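2018年9月5日 工作笔记(报刊数字化间)

今天先把昨天没写完的补上。Plultia那批旧报纸终于全部拆包了,就是那家停刊的独立周报,我们手上的合订本从创刊号一直到被勒令停印前的最后一期。说是合订本,装订得真是随心所欲,有两册里头年份是倒着的,还有一册中间夹了半本别家的增刊。我上午光理顺序就理了快三个小时,脖子都硬了。

总数对过了,一共1,910个版面,比当初移交单上写的1,000多出一大截。移交单大概只算了正刊,没算号外和地方版。这下排期得重做,原定10月交第一批扫描件,我看悬。先按正刊、号外、地方版三档走,号外优先,那几期审查留白最多,外面等着看的人也最多。

说到留白,这是我这几天最上瘾的部分!当年报纸送审之后被抽掉稿子,编辑部来不及补版,有时候干脆就让那一块空着,有时候塞一首打油诗,有一期居然塞了一份炖豆子的做法,占了整整两栏。我一开始以为是广告,翻到下一期又是炖豆子,一个字没改,这才反应过来。以后编目的时候,“替补内容”要单独设一个字段,别混进“生活版”里去,不然将来检索的人根本找不到。字段名我暂时写的“填版”,大家有更好的说法直接改表头。

扫描参数也记一下,免得下周又吵。正文用500 dpi试了一册,文件太大,翻页卡,识别率也没见高多少。降到400之后铅字边缘还是干净的,以后就按400走,只有照片版和漫画版保留500。纸张发黄得厉害的那几册,背面透字很严重,垫黑卡纸有用,垫灰的没用,我两种都试了。黑卡纸只剩几张,要再买。 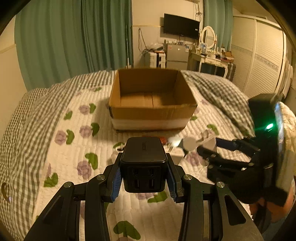 多口USB充电器,带UGREEN标

下午主要折腾文字识别。Jallero那套识别软件对老式字体还是老毛病,把连字认成一个怪符号,人名错得尤其惨,同一个社论作者在一期里能有四种拼法。我拿号外那一档抽了60个版面做人工校对,边校边记常见错法,列成替换表放在共享目录“校对”下面。替换的时候千万别勾“全部替换”,我上午手快勾了一次,把所有“出版”前面的冠词都吃掉了,又从备份里恢复,白干半个钟头。

还有版权的事。Ramasamy基金那边回信了,说资助可以继续,但希望我们对外公开之前,先把匿名来稿处理清楚。我倒觉得这个要求挺合理。当年很多读者来信只署一个缩写,或者写“一个教师”“矿上的人”,后面却老老实实附着街道和门牌,编辑部居然就照登了。报纸已经印出来几十年,按理说早就公开了,可是印在几千份纸上跟全网一搜就到,毕竟是两回事。我的想法是图像原样保存,公开版的检索文本里把门牌那一级去掉,街道留着。有人觉得这也是一种删改,我们一个做新闻自由档案的地方自己动手遮字,听着确实别扭。我昨晚翻来覆去想了半天,还是倾向于遮,但是要在每一处标明遮了什么、哪天遮的、怎么申请看原件。先写成草稿,大家批注吧。

Fleston那边的印厂账本也到了一部分,本来不归我管,忍不住翻了几页(好看!)。里头有每期的用纸量和印数,停印前几个月的纸是一点一点少下去的,有一周账上只写了“无纸”两个字,可那一期报纸我们手上明明有,开本比平常小一圈,纸也粗。我怀疑是从别处借的包装纸。账本和报纸放在一起看特别有意思,建议编目的时候互相加个链接,按期号对就行,不用搞太复杂。

口述录音还是老样子,磁带转出来的音量忽大忽小,有一盘B面的后半段几乎全是嗡嗡声。我不打算做降噪,先存一份原始的,听写的人戴好点的耳机就是了。听写稿里听不清的地方统一写“[不清]”,别自己猜,尤其是报社名字,猜错了比空着麻烦得多。

待办:
买黑卡纸,尺寸按最大那册来
重排扫描日程,发给Plultia的联系人
“填版”字段加进表头,顺便把已经录过的那一册回头补一遍
遮字说明的草稿放共享目录
问Fleston账本剩下的几箱什么时候寄
硬盘快满了,号外的原始文件先挪到二号盘

补一句,合订本第七册的书脊裂了,今天只做了临时捆扎,翻的时候请两只手托着,扫描先跳过它。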